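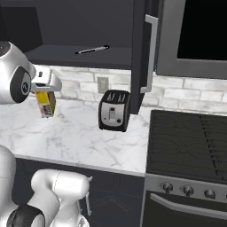 Household and Shop-Floor Chores: Frequently Asked Questions
Astaten Robotics Evaluation
Last updated July 2025

Can a robot arm clear a kitchen counter yet?
In simulation, often. In a real kitchen, sometimes, if the objects are rigid and were covered in training. Our kitchen test set has 305 pick-and-place tasks, nearly all of them small groceries moved across a counter or into a cabinet. A task counts as passed when the object is released at the target, upright where upright is specified, and nothing else on the counter has shifted by more than the tolerance for that task.

Why test in simulation at all?
Cost and repeatability. A rendered kitchen resets to the same state in under a second, and the same start position can be given to several controllers. The June release of the set was run for 1,405 episodes per controller. On hardware we run 200, and those take two operators most of a month.

Do simulated results carry over to hardware?
Partly. Reach and collision results carry over well. Grasp results carry over less well, since cardboard flexes and the simulator treats it as rigid. We report the two sets of numbers separately and do not average them.

What makes a cereal box difficult?
Width, mostly. A parallel gripper has a fixed maximum opening, and a typical box fits across its narrow side only. The arm has to identify that side, align the fingers with it and approach without pushing the box over.

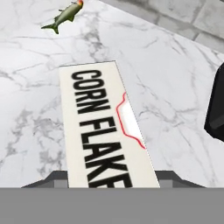

A wrist-level view also loses the part of the box between the fingers, so alignment has to be settled before the final approach. Controllers that keep correcting late tend to clip a top corner. Printed lettering helps a vision model identify the box but says little about how far the fingers are from it.

Are soft or irregular foods handled?
Fish, fruit and bread are included in the set. Success is lower than for boxes. The simulated versions do not deform, and a pass on one of these items should be read as a pass on shape only.

What about toasters, stoves and microwaves?
They are treated as obstacles in pick-and-place tasks. Door and knob operation is scored in a separate module, maintained by Zeeshan Ansari at the Cumden site.

Is shop-floor work any closer?
Yes, where the parts arrive in known positions. The Wostport line has 269 part types on its list, and kitting from fixed trays there runs without an operator at the station. Picking from mixed bins still needs one. Cable routing is not attempted.

How fast is it?
Slow. A kitchen pick that a person finishes in two seconds can take up to a minute on hardware, including planning. Speed is recorded but does not affect the pass rate.

Can I submit my own controller?
Yes. It must accept camera images and joint states and return joint targets. The Khokhar interface document lists the message formats. Send submissions to Nusrat Jafri in the evaluation group, with the version number in the subject line. Submissions that need a depth sensor are scored in their own table.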